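Bralow Announces End of Winter, Asks Public to Fold Its Sweaters

For release August 2024

BRALOW. Jolari, the knitwear repair and storage service, today opened enrollment for its second season of Put It Away Properly, a home program for people whose sweaters spend the warm months wherever they landed in February.

The company is aware that August is late in the year to be talking about putting winter clothes away. It is also early to be talking about taking them out. Jolari's position is that most households have managed neither, and that the sweater is still on the bed.

Last season 573 households in Bralow signed up and handed 2281 knitted garments through the program. Of those, 345 needed mending before they could be stored, mostly at the cuff and the neckline. A further 64 were judged to be past help and were returned to their owners, who kept wearing them.

"People think a sweater gets ruined by moths," said Itziar Miranda, founder of Jolari. "Moths do their share. The hanger does more. Then there's the chair, and the dog, and the sleeve you pull on because it was closest." 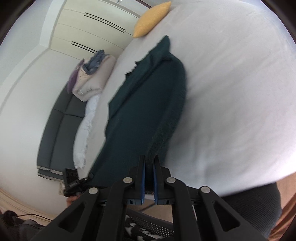 The program starts with the bed, cleared down to the sheet and used as a table. A pale sheet is best, as dark wool shows its lint and loose ends against it. One sweater goes down at a time, front side to the sheet, and gets smoothed from the middle out. Sleeves are laid across the back. The hem comes up to meet the collar in one fold, or two if the shelf is shallow. The whole business takes less time than finding the other sock.

Participants are asked to look at the neckline before folding anything. A fuzzy edge can wait. A loose stitch can't, and should be pinned with a safety pin and put in the mending bag. Jolari would like it known that last season's mending bags also contained a dish towel, a single mitten and a signed birthday card, all of which have been returned.

Nothing should be put away unwashed, including the sweater that was "only worn once." Wool should be dry all the way through before it goes in the wardrobe. Heavy knits go at the bottom of the stack and anything with a collar goes on top. The company takes no position on cedar, having lost a full afternoon to that argument already.

New this season is the Fukuda fold, a narrower method meant for drawers, in which the sleeves are gathered in along the body and the garment is turned over on itself from the shoulders down. It was tested in four homes and disliked in one.

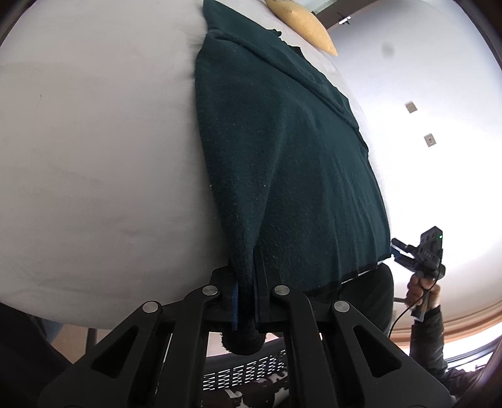

Tormod Magnusson wrote in to say that he had tried the narrow fold on every sweater he owns, that it had freed up most of a drawer, and that his wife had filled the drawer by supper. He asked whether the program covers wives. It does not, though a household may enroll as many adults as it likes for the same fee.

Enrollment includes a mending bag, a printed folding sheet and one pickup. Storage boxes are supplied by Cellidik and may be kept at the end of the season. Repairs are charged by the garment, and an estimate is sent before any work begins.

Households that took part last season do not need to enroll again but are asked to send back the mending bag if they still have it. Jolari believes they still have it.

Media contact: Adoración Prieto, Jolari, Bralow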